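Is it worth recording our own demos for a two-arm setup, or is that money down the drain?

Posted 12/31/20 by Rozália Gajdoš

I do odd jobs for a small catering supply place called Meireles. The owner has been talked into a two-arm bench from Gristora, and the sales fellow says it will learn to put glassware on a stand "from examples". The examples are supposed to come from us, steering the arms by hand. He wants 700 of them before we judge anything. I've had a go at it and I have my doubts. Glass is hard enough to see with my own eyes, never mind through a little wrist camera.

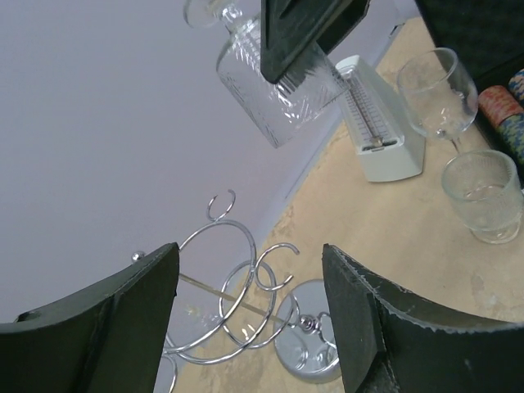

What I'd like to know

Does 700 mean anything, or is it a number off a brochure? Do I keep the goes where I fumbled? And should the table be cleared each time, or left with the usual clutter on it? The manual says "vary the environment" and leaves it at that.

For what it's worth, each go starts with a goblet pinched between the fingers and turned foot up, and I bring it over to the chrome stand from there.
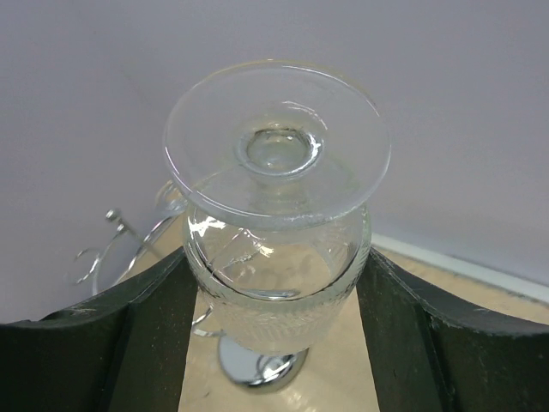
Benedita Pacheco
It's a brochure number. We did 900 on a Greladus bench in August and the first useful thing we learned was that half of them were the same go with the same glass. Forget the total. Write down which glass, which arm and where the stand was, and look for gaps in the list. Keep the fumbles if you recovered and finished the job, but tag them. Bin the ones where you gave up.

I'd leave the clutter and move it between goes. If every recording has the same tidy table, you've paid for something that works on one tidy table.

Also, look at your wrist footage before you do another hundred. I'm not convinced anyone selling these things ever does.
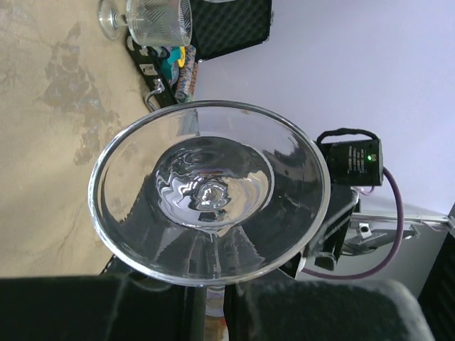

Glassware is where I'd push the seller hardest. Ask him to show you a run on a glass that wasn't in the recordings, in your room, with your lights. Shape matters more than people let on. A wide conical bowl like that one fills most of the wrist view, and whatever is behind it shows through as dark smudges, so the system may well be learning the smudges. Record a fair few of those against different backgrounds - and don't take "it generalises" for an answer.

Min-kyu Hwang
just get more data, 4000 minimum. 700 is nothing

Judite Falcão
I wouldn't go straight to 4000, that's a lot of evenings. Try a small batch first, train on it, see where it goes wrong, then record more of whatever it's bad at. Hold back 7 or so goes and never train on them, or you'll only be testing its memory.

Save the view from the fixed camera as well as the wrist ones. When a grab goes wrong, the wrist picture is mostly finger and glass and you can't tell where the other arm was. Ours is on a bracket over the bench and I check it more than the other two put together.

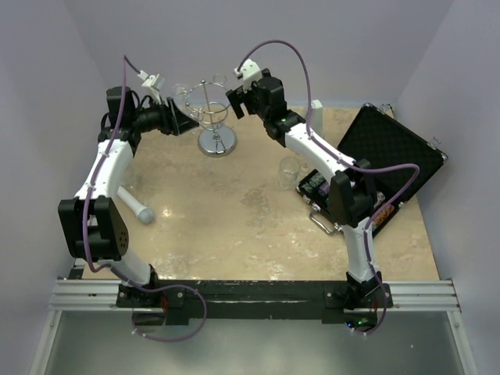
Fixed camera view, both grippers at the stand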